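Let the Kitchen Table Be a Mess

Sep 27, 2025

I've been reading a lot of tidying advice lately (my own fault, I clicked on one article and now that's all I get), and I have a bone to pick with the clear surface people. You know the ones. Every flat thing in the house is supposed to be bare by bedtime. Counters, desks, dressers and, worst of all, the kitchen table.

I grew up in Clustthorpe in a house where the table was never bare. There were seed catalogs on it, a radio with its back off, my math homework, somebody's boots if my mother wasn't looking. At dinnertime we shoved it all down to one end and ate at the other. All 5 of us! Elbows everywhere. I learned to play cribbage on that table, and I learned what a mortgage was, mostly by reading the mail upside down.

My friend Tülin Eren thinks I'm being sentimental. She says a messy table is stressful, and that she can't think until she can see the wood. Fair enough, she has two kids and a job that follows her home. But when I go over there, the kids are up in their rooms and the table looks like a furniture ad, and I end up standing by the sink with my coat on. There's nothing to pick up and ask about. I never know where to put myself.

I think that's my real complaint. A project left out is an invitation. If there's a jigsaw puzzle half done, people sit down. They can't help it. My neighbor Wayne Bouchard stopped by in September to give back a ladder and stayed nearly two hours over a puzzle of a harbor, and I heard more about his brother that evening than in all the years he's lived next door.
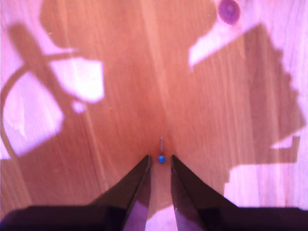 Put the puzzle away in a closet and you don't get the brother. You get the ladder back, and a nice wave.

Now, I'm not defending filth. Wipe up the jam. Throw out the coupons. If there's a stack of bills that makes your stomach hurt, stick it in a drawer, I would. And I know plenty of people eat in a corner of a studio apartment where the table is also the desk and the ironing board – they don't need me telling them to leave a model ship out.

But if you have the room, leave something on it. Sewing, stamps, a broken lamp, whatever you're in the middle of. Dinner can go at the other end.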